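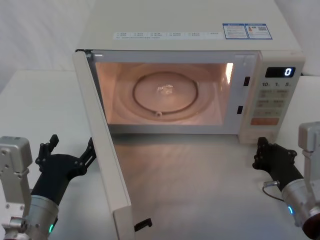
Photo: Yamuna Mudaliar

Progress report on the Ziltitz phone, second period
To: Kirsty Ruddock, Grernico
From: Covadonga Marín, project lead

Dear Kirsty,

This is the second report on the Ziltitz. It covers the work from the end of the first prototype round until August. The budget table went to your office separately, so I will speak mostly about the device and the schedule.

Hardware

The second board arrived from Tillman with a delay of two weeks. We have assembled 38 units with it. The main change is the position of the lower antenna, which was too near to the charging port in the first version and lost signal when the cable was connected. In our own tests the new position holds the call in all the places where the old one dropped it, except in the underground parking of our building, where also my private phone has no signal.

The battery door was a point of discussion in our last call with you. We have kept it removable, as it was agreed. The clips are now a little thicker. Hussam Azar opened and closed one door 900 times by hand and with a small tool, and the clips did not break, but the paint near the thumb notch became shiny. We have asked Tillman for a different coating and we wait for the samples.

The speaker is still not good enough. Ringtones are loud, but voices sound thin at full volume. We believe the cause is the mesh and not the speaker itself, and Hussam will try a mesh with wider holes before we spend money on a new part.

Software

The phone starts now in 20 seconds, which is the value we promised in the plan. The contact list, calls, messages and the alarm are finished. The camera application works, but it saves the picture slowly when the memory card is almost full. Yamuna Mudaliar is responsible for this part and she expects to correct it in the next build.

The large text mode took more time than planned. Some menus were written with a fixed height, and the words did not fit when the user selected the biggest size. All these menus had to be made again. I should have seen this earlier, and I have added a check for it in our list before every build.

Testing with users

Yolanda Lyons organized the first user session in Durneck, on a Saturday morning. The participants used the phone for calls, messages and photos, and then kept it at home. Most of the comments were about the side keys: people pressed the volume key when they wanted to lock the screen. We will move the lock key higher on the next frame. Several persons asked for a printed manual, and this was not in our budget. Yolanda is preparing a short text and will send you a price for printing.

Open points

Decision on the coating, after the samples from Tillman.
Your approval for the new position of the lock key, because it changes the mold.
Name and color of the second version. We would like to have your opinion before we order the covers.

For the market date I prefer not to give a month yet. If the mold is approved without more changes, I can propose one in the next report.

With kind regards,
Covadonga Marín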